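Written rules for the gripper bench

Posted 18 August 2025
Print this post | E-mail this post

We finally wrote our handling rules down. For a long time they lived in Mostafa Tahiri's head and on a strip of tape stuck to the bench, and that was fine with two of us collecting. Now there are more people using the hand-held grippers and the recordings don't match each other, so Kinevau asked for a proper document. It runs to 3 pages. I'll go over the parts I think other small groups might want.

The first rule covers where a recording starts and stops. It starts with the fingers open and the object untouched, and it stops with the fingers open again. If you bump something on the way in, you throw the take out. In the last batch we had 193 takes, and after applying this rule we kept 121. That hurt a little. Karim Zaki wanted to save the borderline ones in a separate folder, and I said yes, but nobody trains on that folder until we agree on what borderline means.

The second rule is speed. Move at the pace you would use to hand someone a full glass. New people go too fast on the approach and too slow on the release.

The third is checking the tool. Finger screws get checked at the start of each session and again after every 50 takes. Write your initials on the sheet when you do it. The sheet from Zustholm had columns for torque and temperature, and we dropped both. We don't have a torque driver that small and the room is always the same.

Then there is the rule we argued over most, which is how to hold open containers. The Ladard notes say to grip by the rim, one finger inside and one outside. We tried that and didn't like it. It chips things, and the inside finger covers up the part you want on camera.
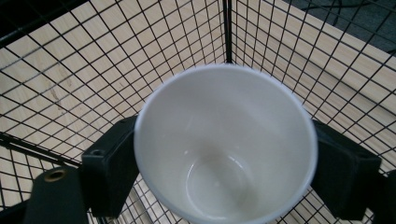 Our rule for cups is both fingers on the outside wall, one on each side, and nothing inside. Close until the cup is held and then stop squeezing. The check is simple: look at the view from the gripper and see if you can find the base of the cup. With the white one you can see the faint ring at the bottom and the whole inside wall down to it, so the grip passes. If a finger is over the opening, let go and set up again. The same goes for bowls, except that wide bowls don't fit between our fingers and are off the list for now.

Mugs with handles are still open. Mostafa wants the handle always turned away from the operator. I would like it varied, and written on the sheet each time. We'll settle it before the November revision - until then, put down what you did.

Comments (3) | Shares (0)

Contact | Copyright Sepúlveda bench notes | Back to top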